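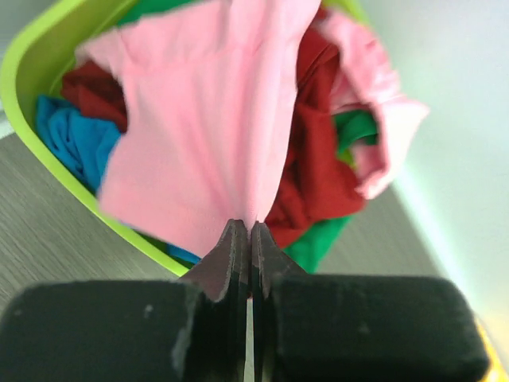 In September we lost one child's cardigan, and I want to argue that it was the most important thing our folding cell did this year.

I work at Jovstead, where we wash and repair secondhand clothes, and where for some months a pair of robot arms has been learning to take garments from a basket and fold them. The fault, as it is written in our log, has one line: "Grip held, item torn at side seam, cycle completed." I ask you to read the last two words again. The cardigan was opened along its side from the hem almost to the sleeve, and the machine laid it down, folded it with the damage inside, and counted it as a success. We found it only when Nesrin Türkmen took the pile to the packing table and shook each piece open, as she was taught to do with hand-folded work.

The cause was not difficult to find. One sleeve was caught under the other clothes in the basket. A person who feels this will stop, lower the hand a little, and pull from a different place. Our arm had a limit for its lifting force, but the limit was chosen for wet towels, and 30 newtons is a lot for thin knitwear. The supplier of the control software, Boltmont, had sent us a table of lower values for light fabrics. It was in our mailbox. We did not load it, because the arm dropped more pieces with the lower values, and dropped pieces made our weekly report look bad.

So my first point is about what we decide to call a failure. A dropped shirt is a failure that everybody sees. It lies there, the counter goes up, and somebody must explain it. A torn shirt which is nicely folded is seen by no one until the customer opens the bag. We had 343 completed cycles in that report, and I was proud of the number when I sent it. Today I cannot say how many of them I would sign with my name.
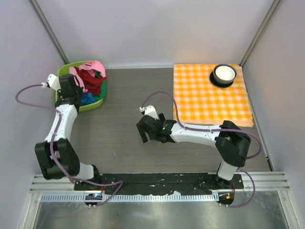 The report also gave no place to the people who had doubts. Vilmos Kovács had asked, already in spring, why the cell did not have any check after the fold. He was told that a check would cost 5 seconds for each piece. I was the person who told him this. I had calculated it correctly, and I did not calculate the price of a cardigan, or of a customer who does not come back.

My second point is about safety, and here some colleagues think that I exaggerate. It was only cloth, they say. But the arm that pulls too hard on a sleeve does not know that it is holding a sleeve. If it keeps pulling against resistance and writes "completed", then it will do the same with a cable, with the handle of the basket, or with the apron of somebody who reached in to free a piece. We had a rule against reaching in. Before the cardigan I had seen the rule broken more than once, and always for the same good reason – somebody wanted to help the machine finish.

I do not want the arms removed. They are patient with work that is bad for the wrists, and I remember my own wrists after ten years of it. What I want is slower and more boring. Load the light fabric values and accept the drops. Write down every piece where the force goes up suddenly, also when the end looks good. Stop the cell before any hand goes inside, and do not praise the person who saves the cycle by being quick.

I also want the weekly number to be taken from the packing table, after a person has opened the piece, and not from the cell. When we tried this for one batch of 100 pieces, the result was worse than anything I had reported before, and the discussion which followed was the best one we have had.

I showed an early version of this text to the other shift, and not all of them liked it.
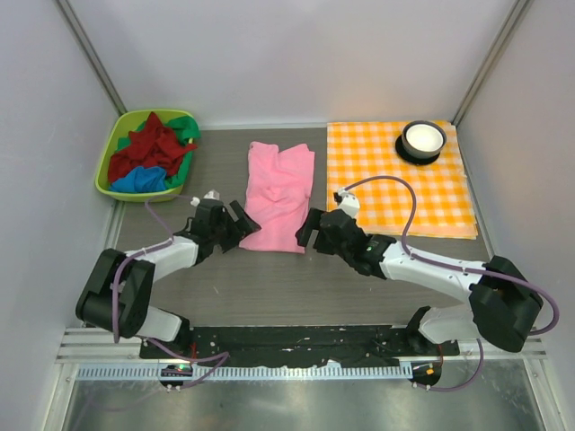 Everaldo Rezende wrote back that I am too hard on the machine and too soft on the basket. In his opinion no force limit will help as long as we fill it to the top, so that every piece lies knotted with three others, and he would begin by loading half as much. He also reminded me that people tear clothes too, and that in his first month he tore a good many.

I accept the part about the basket, and we have started to load it with less. About the second part I am not convinced. When he tore something he heard it and he stopped, and he brought it to the repair desk with a red face. Our cell heard nothing. For the moment Nesrin still shakes out every piece, and I have asked that her minutes are written in the budget as part of the folding.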